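Storing roots and corms without a cellar
19 Jun 2020

The back closet in our Sedville apartment holds 50 degrees through spring, so I have been using it as a root store. Two bins, damp sand, lids cracked. Starting weight was 766 grams per bin, logged on a kitchen scale.

Bin one lost moisture faster – the lid gap was too wide. I narrowed it and the loss slowed.

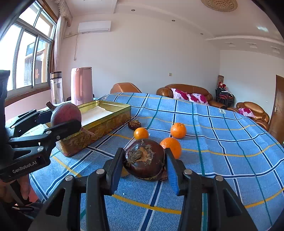
How damp should the sand be? Damp enough to clump when squeezed, with no water running out.

I mix 900 grams of dry sand with a little water at a time and let it sit overnight before packing. Bernadette Riviere uses sawdust and gets similar results, though hers needs wetting more often. Next weigh-in is in August.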